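Sorting small parts on a covered table: plates or compartment boxes?
Home Workshop > Storage and Organization

rulline_7
I sort small mixed items (toy pieces, adapters, clips, key tags) before they go into lidded boxes. Until February I used compartment trays with 366 items logged across 7 trays. I have switched to plates and would like opinions on the layout before I change the remaining shelves.

Current procedure: unsorted items go on one plate, rejects on a second plate, keepers go straight into the box. The box stays between the plates so both transfers are short. 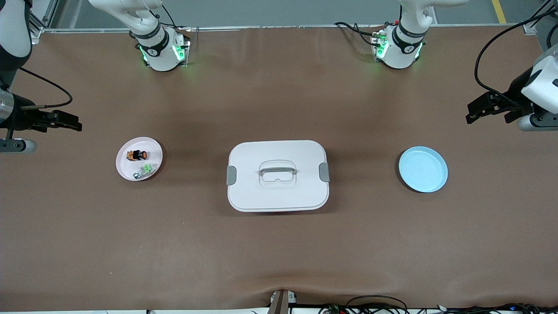

My main question is the order of stations. Left to right is source, box, rejects, and I don't cross over the box with anything. The pink plate is the source, and its raised rim keeps round parts from rolling off when the cover has a wrinkle in it. The blue one starts each batch empty. I take the lid off before the first item and put it back after the last. Is there a reason to put the box at the far end instead?

drerum
Box at the far end is better if you keep most of what you sort. You then have one direction of travel. With the box in the middle, rejects have to go around it or over it, and over it is how they end up inside.

Also, fix the cover. A fold at the near edge will catch your sleeve sooner or later. Clamp it or use a heavier one.

fortin_bench
Disagree on the box position. I timed both layouts on a batch of 174 mixed fasteners and the difference was within what I get from one run to the next. Middle position has the shorter reach for keepers. Agree on the cover.

rulline_7
Noted on the cover. I will try clips along the near side.

On reach: I moved the reject plate closer and farther during a batch and saw no effect on errors. Glare bothered me more. The plate has a shine to it, and clear parts are hard to find on a shiny surface under an overhead light.
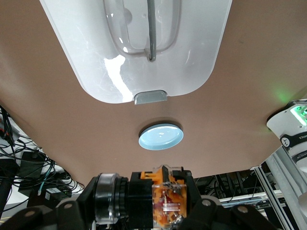

Şengül Coşkun
Matte plates solve the glare. A sheet of felt cut to the inside diameter also works and stops small parts from bouncing. I would not use felt for anything oily.

drerum
Felt sheds. For toy pieces it is fine, for anything with a bearing it is not. Use a rubber jar-opener disc.

vulik
Why plates at all? A shallow baking pan holds more and has straight sides.

fortin_bench
Corners. Flat clips sit in the corner of a pan and you need a fingernail to get them out. On a round plate you slide them up the rim.

Bülent Gündoğdu
I use 2 pans and have not had that problem, but my parts are larger. For items under the size of a coin I would go with the plate.

rulline_7
Most of mine are larger than a coin, so the pan is worth a test. I will run one batch each way with the same contents and post the times. Box stays in the middle for both.

drerum
Run one with it at the end as well. Otherwise the comparison only answers the pan question.

rulline_7
Fine, three batches.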